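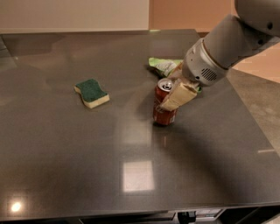 Minutes of the Tabletop Cell Upkeep Meeting
Date: 2026-07-17
Present: Carolina Figueiredo (chair), Sorin Rusu, Junpei Kudo, Cristóvão Lobo
Apologies: Vitória Valente
Minutes taken by: Cristóvão Lobo

1. Minutes of the last meeting
Approved with one correction. The spare wrist cable is on the shelf in Carvalho, not in the tool cart. Junpei has put a label on the box.

2. Finger pads
Sorin fitted the new set from Janik and is very happy with them, as is everyone who has tried the arm this week! The old pads had gone shiny and had to be cleaned before every run. He proposed changing pads every 500 grasps and writing the count in the log book by the door. Agreed.

Carolina asked if we should also keep the old pads. Sorin would like one pair for comparison and will throw out the rest. Screws on the finger mounts get checked at each change, with the small driver only, please.

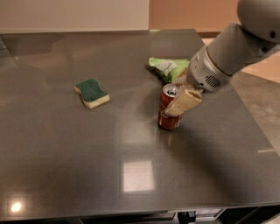 Gripper closed around the middle of the can, sponge and snack bag also on the table.

Junpei wondered about squeezing. Grip force is still on the setting Vitória chose in November and he sees no need to touch it for full cans. For empties he would like a second, softer setting saved under its own name. Sorin thinks this is a great idea and offered to do it straight after the meeting. Agreed, provided the old setting is backed up first.

3. Arm calibration
Junpei reran the joint zero routine in Zullow and it went through on the first try, a first for this cell. Applause. The routine now takes 7 minutes with the new script. He will write up the steps so that anyone on the rota can do it, including what to do when the elbow joint stops early (back it off by hand, power down, start again from step one).

Cristóvão asked whether the height check can be part of the same routine. Junpei says yes, but it needs a fixed reference on the table and we have not picked one.

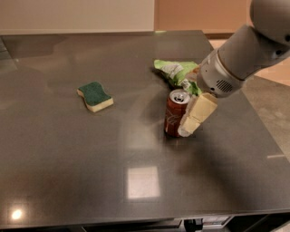
Approach height took up most of the remaining time. Carolina wants one agreed figure for how far above the table the fingertips should travel, and Sorin would prefer a figure for each object. A low approach such as the one with the lower fingertip against the can near its base leaves little room for error in the table height, so that is the case we will tune on first. Starting clearance will be 50 mm, coming down in steps of 5. Junpei is keen to start and has already made a sheet for the results.

4. Tabletop
The glossy top still gives a bright reflection of the ceiling light, and the Bindska vision software sometimes marks it as an object. Carolina will try a lower exposure before we talk about mats. Wipe down with the microfiber cloths only.

5. Actions
Sorin: save the softer grip setting, start the grasp count.
Junpei: calibration write-up, clearance tests.
Carolina: exposure test, order two more sets of pads.
Cristóvão: send these minutes to Vitória and ask about her November notes.

6. Any other business
Carolina thanked Sorin and Junpei for a really good week on the cell. The key to the parts cabinet is missing again.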